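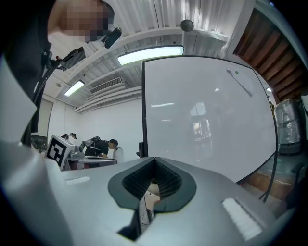 Unit 6. Light, Board and Table in a Shared Workroom

Course: Interior Planning for Small Teams
Illomier Institute of Applied Design, Turik Building, Room 336

Before the class

Please read sections 1 to 4 before we meet on Wednesday. Section 5 we will do together in the room. Bring a tape measure, a pencil and squared paper. A phone is enough for photographs, but the plan must be drawn by hand.

In Unit 5 we looked at rooms where everybody sits: the office, the reading room, the classroom with fixed desks. In this unit people stand, lean over a table, walk to the board and come back. Such a room has other problems, and most of them are decided by three things: where the light comes from, where the board stands, and how high the table is.

1. The ceiling as a source of light

In many workrooms the ceiling was never designed as one surface. In the photograph at the top of this handout there is a white part with exposed corrugated panels and beams, and on the right a sloping part with brown wooden slats. We will call these "hard ceiling" and "warm ceiling" in our drawings, and mark the border between them with a broken line.

White paint on a ceiling sends a good part of the light back into the room. Brown wood sends back less, and the light it does send back is a little yellow. When you plan places for detailed work, put them first under the white part. The wooden part is more suitable for talking, for reading a short text, or for storage.

Long fluorescent lamps give an even light along their length. The direction of the lamp is important. If the lamp runs parallel to the long side of the table, a person standing at the table gets a soft shadow. If it runs across and stands behind the person, the shadow of the head and shoulders falls exactly on the work. Students often draw the lamps as small squares in the plan and lose this information. Draw them as lines, with the right length and the right direction.

Daylight comes usually from one side only. Green leaves outside a door or a window are pleasant to look at, but leaves also take light away, and they do it differently in summer and in winter. Write the time of day on every light measurement you make.

Terms to know for section 1
Ambient light: the general light of the room, from all sources together.
Task light: a light that serves one place of work.
Veiling reflection: a bright spot on a shiny surface which hides what is written or printed there.

2. The whiteboard

A whiteboard is the one large surface in a workroom that everybody must be able to read. It is also the surface that most often reflects the lamps. The large board in our photograph has a glossy surface and it reflects the light. You can expect the same from nearly every board with a hard, smooth finish.

There are several ways to reduce the reflection. The cheapest is to move the board. A board on a stand can be turned a few degrees, and very often this is enough to send the reflection away from the eyes of the group. A board fixed to the wall does not allow this, so with a fixed board you have to change the lamp or change the places of the people.

How to test it: stand at the place of the person who is farthest to the left, then at the place of the person who is farthest to the right. From each place, look for bright spots on the board and draw them in your sketch. Use one color for the left position and a second color for the right position. The area with no color is your good writing area. Repeat the test in the evening with the lamps only.

Do not forget the legs. A stand takes more floor than the board itself, and the feet stick out at the front and at the back. In the plan, draw the feet and not only the thin line of the board. The same is true for cables near the board. A cable that hangs in a loop at the side of a board can be caught by a sleeve or a bag, therefore it should be fastened close to the frame or to the leg.

The Gelell exercise sheet gives you the outline of a board on a stand in scale. You may copy it into your plan.

3. The work table

When a person has to bend forward over a table for a long time, the reason can be the height of the table, but it can also be the distance to the object. A thing that lies in the middle of a deep table makes a tall person bend as much as a low table does. Observe both before you recommend a new table.

A simple method for standing work:

Step 1. Ask the person to stand straight, with shoulders relaxed and elbows at the side of the body.
Step 2. Measure from the floor to the elbow.
Step 3. For fine work, plan the work height a little above the elbow. For light work with both hands, plan it a little below. For heavy work, lower again.
Step 4. Measure the height of the objects themselves. A high box on the table brings the hands up, and the useful work height is then the height of the hands and not the height of the table top.

Step 4 is the one that was forgotten in the majority of last year's plans.

The color of the table top deserves a sentence in your report. A white table is easy to keep clean in the sense that you see the dirt at once, and dark objects are quickly found on it. White objects on a white table are another matter. In the photograph there is a white box with a large black-and-white pattern standing on the white table, and it is the pattern that the eye catches first. For plain white boxes and containers, a colored mat under them is a good solution.

Two people at one table need more space than two times one person. Each person must be able to bend, to step back and to turn without touching the other. Keep a free strip of floor behind each place – and draw it as a hatched area, so that no shelf or bin arrives there later.

4. Air and the upper wall

The upper part of the wall belongs to the plan too. Air-conditioning vents are often mounted high, and what stands in front of them changes the air flow in the room. A high board or a tall cabinet should not be pushed under or against a vent without checking where the air will go. Hold a thin strip of paper at the places of work and note if it moves. Paper that moves at the table means that light material will also move there.

White plain walls are often described by students as "empty." Please do not use this word in the report. A plain back wall is a reserve: it can take a second board, a shelf for materials or a projection. Write what it could be used for and what would have to be moved first.

5. Exercise in the room

You work in pairs in Room 336. Each pair receives one Gunnlaugsson planning sheet, which has 19 fields. Fill in every field. If something is not present in the room, write "none" and leave no field open.

a) Draw the plan of the room with door, windows, board, tables and fixed furniture.
b) Draw the ceiling as a second plan on transparent paper, with lamps as lines, vents, and every change of material.
c) Put the second plan over the first. Mark the places where a person would stand in his or her own shadow.
d) Do the reflection test from section 2, from the left and from the right.
e) Measure one table and one person as in section 3.
f) Propose 2 changes which cost nothing, and one change which costs money. For each of them write what becomes better and also what becomes worse.

Point f) has the highest weight in the grade. A change that has only advantages was probably not thought through to the end. For example, turning the board may remove the reflection and at the same time close half of the path to the door.

What to hand in

The two plans, the planning sheet and one page of text. Put the sheets in the order a), b), planning sheet, text, and fasten them in the upper left corner. Write the room number and the time of day of your measurements on the first page. Plans without a scale will be given back for correction.

Preparation for Unit 7

Choose a storage shelf that you use every week and make a list of what stands on it, from the top to the bottom. Leave everything in its place for now. We will need the list as it is.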